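3.2 What people keep on their wrists

I should say up front that I came to this part of the study expecting to write about phones. Everyone I talked to beforehand told me the wristwatch was finished as a way of telling time, and I half believed it. Then the diaries started coming back from Kusell and Provov, and there were watches all over them! Of the 2,234 diary entries we collected, 1,452 mention looking at a watch at least once, and plenty of those come from people who also had a phone in their pocket (some of them say so, a little sheepishly).

What surprised me more was how people wrote about them. Hardly any entries talk about accuracy. They talk about weight, about the clasp pinching, about which watch goes with a funeral and which one goes with a birthday lunch. One woman in Provov sets hers five minutes fast every January and has forgotten by spring which way she moved it. Gold-colored watches on link bracelets (Figure 4) get a vocabulary all their own, and I kept running into "dressed," "proper" and "my mother's kind."

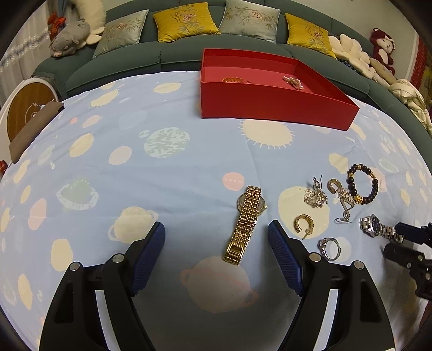
Figure 4. Gold wristwatch with a segmented link bracelet.

I coded those words as social rather than practical, and Loïc Texier, who did the second round of coding, mostly agreed with me. Where we split was on "proper." He reads it as a remark about punctuality, the way you might call someone a proper timekeeper. I read it as a remark about clothes. We went back and forth on 79 entries and ended up giving them a code of their own, which I still think was the right call even though it makes Table 6 ugly.

The steel watches are a different story. People in our Kusell group wear them to work and then take them off at the door, and the place where the watch gets put down matters a lot to them. In 14 of the follow-up interviews, the watch was kept with jewelry (compare Figure 5), and those same people were much more likely to describe checking the time as a morning habit, something done while getting dressed and then dropped for most of the day.
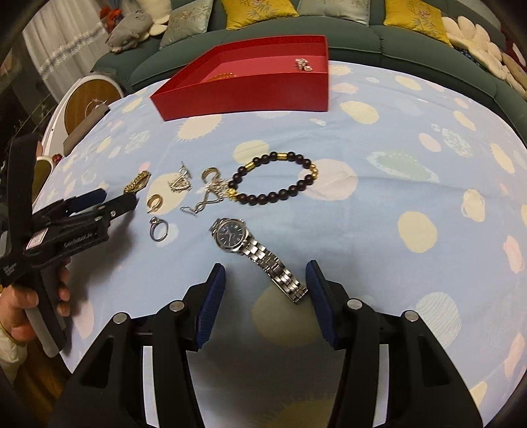 Figure 5. Steel wristwatch with a dark blue dial, with jewelry on a printed tablecloth.

I don't want to lean on that too hard. The interviews were short, and I asked the storage question badly the first few times, so the early answers wander off into drawers and cupboards. The Arkell group, which I get to in 3.3, was asked a cleaner version.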